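Completion records missing for offline learners after module update
Posted by Voneck, Mar 31, 2018

We run Protden as the learning platform for front-desk and food service staff in a small hotel group. There are 211 learners, nearly all of them on the mobile app. Our tray service module was republished with new pictures and one extra quiz page.

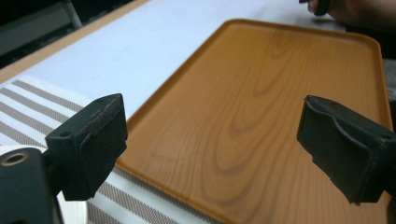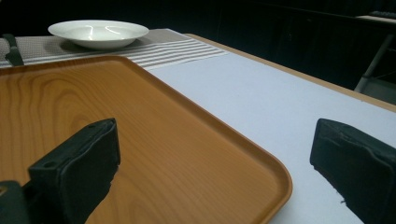 Tray with wood-grain finish.

After republishing, anyone who had downloaded the old version and finished it offline shows as "In progress" at 90 per cent. The app on their phone says "Complete". The score is stored but the certificate is not issued. Learners who did the module online are fine. The package is SCORM 1.2, exported from Wurkier with the default settings. I have tried clearing the server cache and asking two learners to log out and in again. No change. Is there a way to correct this without making everyone repeat the module?

Dimitriou
The server works out progress from the page list of the current version. The old package has one page fewer, so an offline attempt can never reach the full count. The app only checks its own local copy, hence the difference.

What worked on our site:
Open the module, go to Versions and set the old version to "Closed to new attempts". Do not delete it. Deleting it removes the attempts as well.
Under Completion, change the rule from "All pages viewed" to "Status reported by package".
Run Recalculate for the old version only. If you run it for both, attempts still open on the new version are reset to the first page.
Ask learners to sync once on wifi.

Recalculate handles 600 attempts per run, so you should need only one. Certificates are issued by the overnight job and will not appear straight away. Export the attempt report first in case you need to enter anything by hand.

protden_user4
had this in August, just told everybody to do it again. it's a short module

Wurkier helpdesk reader
Agree with Dimitriou on the completion rule, with one addition. Check what the package really reports. In SCORM 1.2 there is a single field, cmi.core.lesson_status, and it can hold "passed" or "completed". If your export has a quiz, it may send "passed", and the certificate rule may be looking for "completed" only. Tick both values in the certificate settings before you recalculate. For the next update, publish as a new module if the number of pages changes. Replacing pictures alone is safe.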